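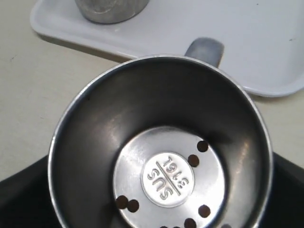 Aldale, 7th January

Steel cups have taken over my bench this winter, and I blame the little arm I've been building with Emília Sokol at the shared workshop. We want it to pour small dry stuff from one cup to another, and I've picked up a few tips along the way that might save you an evening or two!

Start with beads. The small dark brown round ones are my favorite, because they show up nicely against a shiny cup bottom. Rice gets into everything (ask me about the elbow joint) and water can wait until August as far as I'm concerned.

Look inside your cup before you blame your code. Mine has a raised stamp on the bottom, SUS 316L, and a bright patch of glare right next to it, and I spent a whole evening tuning the bead finder when all I had to do was turn the desk lamp toward the wall. A sheet of baking paper taped over the lamp helps too.

Put a tray with a raised rim under your second cup. A white plastic one is great, you can spot a runaway bead from across the room. Hala Sfeir uses an old cookie sheet, but hers is so scratched up that I'd lose half of mine on it.

Go slow on the tilt! We run 5 degrees at a time with a short pause between steps. I tried 100 practice pours at double that and swept the floor for most of them.

Last thing, wipe the rim and handle with a dry cloth before a session. Greasy fingerprints make rubber pads slide, and dish soap leaves a film unless you rinse it twice.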